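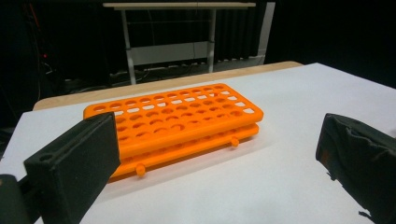
Mamta Pandey war seit acht Uhr im Labor und hatte noch keinen Kaffee getrunken. Die Proben aus Pellumthorpe sollten bis zum Mittag sortiert sein, so stand es auf dem Zettel von Glenys Ellis.

»Röhrchen 25 fehlt«, sagte sie.

Glenys kam langsam aus dem Nebenzimmer. »Vielleicht hat Watkins es nie geschickt.«

»Watkins schickt immer alles. Sogar die Rechnungen zweimal.«
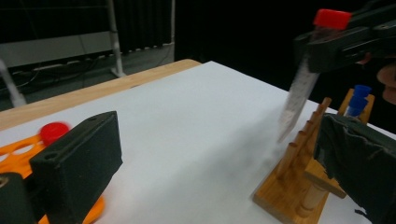 Glenys lachte nicht. Sie dachte an den Fluss im Oktober, an das braune Wasser und an den Mann am Ufer, der ihr gesagt hatte, sie solle lieber nach Hause fahren. Nummer 25 hatte sie an diesem Abend selbst gefüllt. Sie hatte es in ihre Manteltasche gesteckt, und der Mantel hing jetzt in ihrem Flur.

»Schreib, es ist zerbrochen«, sagte sie.

Mamta nahm den Stift, aber sie schrieb noch nicht.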